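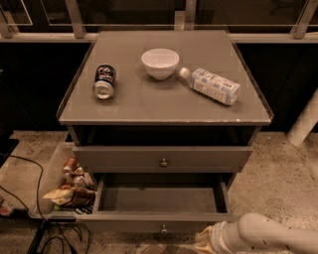

Findgate Facilities & Front Desk

Gray drawers up for grabs, bowl negotiable

The gray chest of drawers from the second-floor copy room is looking for a new home, and so, it seems, is everything people keep leaving on it. At last look the top was hosting a drink can on its side, a plastic bottle in the same position and one white bowl, which at least had the manners to stay upright.

Trinh Ninh, who has run the front desk through 3 office moves, would like the bowl's owner to come forward. "It's a perfectly good bowl," she said. "Somebody is eating cereal out of a mug because of this."

As for the chest, it has lived a little. There are worn marks along the front edge of the top, with a chip near the right corner, and a long gap under the top where you might hope to find a drawer front. Bülent Tekin in maintenance calls it "open storage" and has offered to look for a matching panel, an offer he has been making since December.

Staff who want the chest can put their name on the sheet at the front desk until noon on Monday. If more than one person signs up, Etenesh Lemma will draw a name from a hat, or from the bowl if it's still with us. You'll need to carry it out yourself — the hand truck is in room 134, behind the boxes of Nalico envelopes. Cans and bottles go in the recycling bins by the stairs, as they have for years.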